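Chapter 8
Setting Up the Gripper: Before Anything Moves

Reading time: 8 minutes

My first job at Skutatstead was a gripper swap on an arm that packed jar lids. I had the new hand bolted on before morning tea, I was very pleased with myself, and then I spent the rest of the day finding out why the arm kept stopping a little short of every lid. The bolts were fine and so was the wiring. I'd told the controller the old gripper was still there! It was aiming the tip of a tool that was sitting in a drawer behind me.

I tell that story at the start of this chapter every year because it covers most of what follows. A gripper has to be mounted twice, once on the wrist with a torque wrench and once in the software with numbers. You can do either one badly and the arm will still move, often quite nicely, right up until you ask it to touch something.

So we start with the software side. Before you go near the cell, load the arm into the simulator with its hand on and nothing else in the world to bump into. Tilt the wrist over, get in close, and look at where the fingertip ends up compared with the last link of the arm. I like an angled pose for this (straight down hides all sorts of mistakes, as we'll see in the section on tool frames).
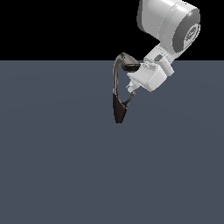

Nuwan Jayasinghe
Cell technician and trades instructor, Preridard

Look at how far the tip of the finger sits from the wrist. The controller doesn't know about any of that until you enter it. Out of the box it thinks the tool ends at the mounting face, and the point we care about, the tool centre point, is somewhere out past the housing. Get that offset wrong by 2 millimetres and you'll be out by 2 millimetres with the wrist held one way, then out in a completely different direction once it turns. That's what makes the fault so maddening to chase. People go and re-teach every position in the program, and the next product change brings it all back.

The shape of the hand matters too. These fingers hang on thin bars and linkages, with open space between them, and it's tempting to draw the whole lot as one fat box in the collision settings and move on. I did that for years. A box is safe enough, but it'll also refuse reaches that the real hand could make with room to spare, and then somebody turns collision checking off to get the job out. Please don't be that somebody. Take the extra half hour and model the fingers open and closed.

Weight is the third number, and it's the one my students skip. Jiahui Mao, who taught me most of what I know about servicing these things, used to make us weigh the gripper on kitchen scales, cable and bracket included, before she'd let us open the payload screen. If the arm thinks its hand is lighter than it is, it'll sag a touch when you release the brakes for hand guiding, and you may get protective stops on fast moves that look for all the world like a failing joint. We once had a joint on order from Siriwardena before anyone thought to check the payload. It was still set for a suction cup.

Once those settings are right in the simulator, copy them across to the real controller and write them in the cell log, with your initials. We'll then work through the mounting face, the bolts, the cable loop and the first slow test moves. The Nitden worksheet at the back of the chapter has a spot for each reading, and it also covers the finger pads and linkage joints, which we inspect every 2000 cycles in our own shop. Have your own cell's manual open beside you as you go, and if its figures differ from mine, use the manual's.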